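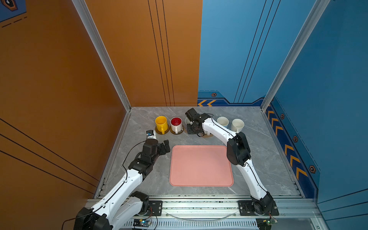
Re: [cell-planning] Second cell at Stundale, what to order

Gheorghița Bratu wrote:

> We have the go-ahead to price a second two-arm cell.
> Before I send anything to purchasing I need to know
> three things. Do we copy the present cell exactly or
> change the layout? Which spares go on the first order?
> And can the tray and mug work share a table with the
> Flutard jobs, or does each need its own?
> Please answer on the list so it is all in one place.

Gheorghița, my answers in order.

Layout. I would copy it. Both arms on one rail along the near edge, tray in the middle between them, mugs along the back. Everyone here has written their programs around that arrangement, and changing it means doing the positions over. The one thing I would change is the small boards. At the moment they sit out in the open down by the rail, one at the lower left and one at the lower right. For the new cell I'd like a closed box for each. Velo quoted 40 apiece last time and I have no reason to think that has moved much.

Spares. Gripper fingers first. We go through them faster than anything else, and the mug handles are hard on them. Please put 4 sets on the first order. After that, one wrist camera and two of the cables that loop down along the arm. The cable is cheap but the lead time is long, and when one goes we lose the arm until it comes. I would not buy a spare arm this year. Bălan will lend us one under the service contract, and the contract is already paid.

Sharing a table. My vote is no. The Flutard fixtures bolt down right where the tray goes, and the changeover takes most of a morning. If money is the problem, a plain tabletop is up to 500 with delivery, and the present marble-patterned one has been easy to keep clean. I'd get the same again.

Small items that were left out of the last budget and then came out of my supplies line:

Cork coasters, enough for every mug position
Mugs, mixed colors, including some with a different color inside
Two trays, same size as the pink one
Wall panels in orange and blue to match

The last one looks like decoration, but we want the backgrounds the same in both cells so results can be compared. Put 400 against the whole list.

One question back to you. Does the October deadline mean the order has to be placed by then or the invoice received? Bălan is slow with invoices — last year's came well after the parts did. If it is the invoice, I would send their part of the order ahead of the rest.

I can have part numbers for the fingers and cables to you tomorrow before noon.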